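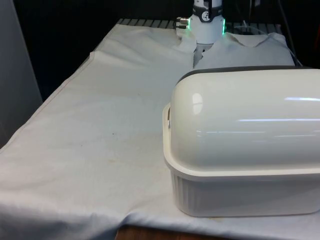

The gripper pressed into the cloth, Konenham workshop

Most people who build a robot in a shared workshop start by picking up blocks. I think they should start with cloth. A block has a top and sides, it stays the shape it was, and you can get a decent result with poor code. Cloth gives you none of that help, and most of what lies about in a house is closer to cloth than to a block.

Our project is called Halter. Three of us work on it in the evenings, and since June we have spent £294 on it, mostly on fastenings, cable and spare parts. I would spend the money the same way again.

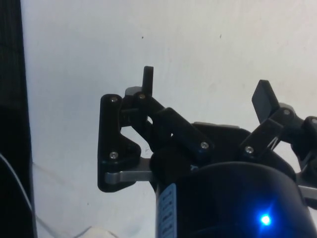
Repair matters more to a small group than cleverness. We have one bench and no spare machine, so anything that stops us stops us for the whole evening. The linkages on the gripper are held with plain silver screws, and you can see their heads without taking anything off. I can get to a joint with a hex key and be back at work in two minutes. A sealed unit might look tidier, but I would have to post it to someone and wait. When people ask what to buy for a home build, I tell them to look at the fixings before they read the list of features.

The same goes for the software. We keep ours short enough to read in one sitting, and it does less as a result. I can live with that. 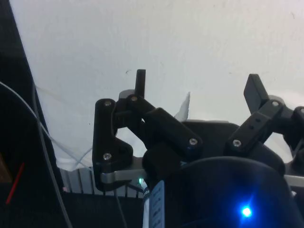

Shota Kawaguchi disagrees with me about the cloth. He says that beginners need something to work in the first week or they give up, and that a block in a box is worth more to them than a month of creased fabric. He also thinks I have forgotten how long our own first month was.

He may be right about the first month. I would still say that a block teaches you to trust your positions too much, and you have to unlearn that later.
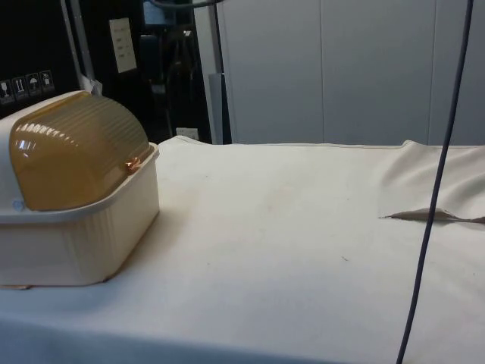

There is a cost to doing it my way. Progress is slow and hard to show to visitors, who like to see a thing lifted and put down. We lost two people from the group over the spring, and I expect the pace had something to do with it. If Konenham ever gets a second bench I would put blocks on it for newcomers and keep ours as it is.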